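Remote operators for robot teaching, part time
Trastine, home robotics group
Posted 25 Jun 2021

Trastine is hiring 14 part-time operators to teach household tasks to a robot by remote control. You will work in a simulated house, on our computers, and drive the robot's arms with a pair of hand controllers. Each run you complete is saved, and the robot's software learns from it.

The rooms are computer-made and furnished like a lived-in home, down to what hangs on the walls. Much of the first month is spent learning to look around, get close to a thing without bumping it, and line up the hand before closing it. Tasks get longer from there. 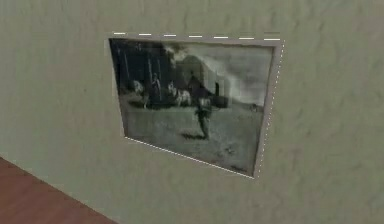
Shifts are two hours with a break in the middle. Plan on repeating the same task many times in one shift -- an operator who has settled in records up to 87 runs a week. We want steady, unhurried movements. If a run goes wrong, you mark it as failed and start over. Failed runs are kept too, so please don't delete them.

You do not need a technical background. You need:

Good eyesight, with or without glasses
Use of both hands
Patience with repeated work
Enough written English to leave a short note on each run

Some people feel queasy when they steer through a simulated room. Everyone does a paid trial shift first, and you can stop at any time during it.

Work is on site at our Olvera Street office, second floor, with an elevator. Training takes 2 days and is paid at the full rate. Contracts run through February and may be extended.

To apply, send a resume and the hours you are free to Noemí Maldonado in hiring. Questions about the work itself go to Teodoro Salinas, who runs the operator room. Please put "Remote operator" in the subject line.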